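Oltmont Cup

The Oltmont Cup is a knockout soccer competition for amateur and semi-professional clubs in the Oltmont district. It is played over a single season from late summer to spring, and it is one of the liveliest small cups anywhere in the regional game. Any club with an enclosed field and a registered team may enter, so a side from the bottom division can find itself hosting the district champions on a muddy afternoon, with half the town leaning on the rail.

Format

Ties are settled on the day. Replays were dropped after a second-round tie between Grusik Athletic and Majali Rovers needed four matches to produce a winner, a saga that older supporters of both clubs still retell with great joy. A level score after ninety minutes now leads straight to penalty kicks, with no extra time until the semifinals.

The draw is completely open. There is no seeding, and the first team out of the bag plays at home. Clubs in the top division enter at the same stage as everyone else, apart from the previous season's finalists, who receive a bye through the first round. Up to five substitutes may be used, and a player who has appeared for one club in the competition may not play for another in the same season.

The final is held in April at Ora Park, a compact ground with one covered stand and a steep grass bank behind the north goal. The bank is the place to be! Supporters of both finalists share it, and the singing usually starts well before the teams come out.

Notable matches

The best-loved upset in the competition's history is the 3–2 win by Ora Wanderers over Grusik Athletic, then unbeaten in the league. Grusik rested most of their regular starters ahead of a title decider and led 2–0 at halftime. Wanderers scored three times in the last half hour, the winner coming from a corner that swung in without a touch. The attendance of 422 was more than the Wanderers had drawn for any league match that season.

The record crowd is 1,057, set at the final in which Majali Rovers beat Oltmont Town on penalties. Sixteen kicks were taken before Town's captain struck the crossbar. Majali's goalkeeper had scored his own attempt moments earlier, a thumping shot into the top corner. 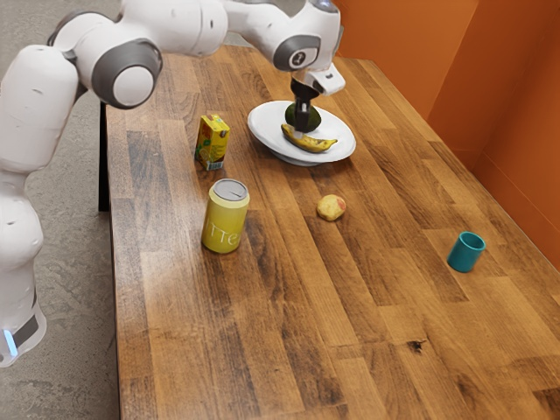

Records

Grusik Athletic have won the cup 8 times, more than any other club. Oltmont Town have reached more finals but have lost most of them, including three in a row.

The leading scorer is forward Rima Nimri's father, Majali's longtime number nine, with 51 cup goals. Nimri herself plays in the women's edition of the tournament, which was approved by the district league on 27 Jun 2018 and uses the same rules and open draw. Her hat trick in its first final, all headers, gave Majali the trophy and made the family name part of both competitions.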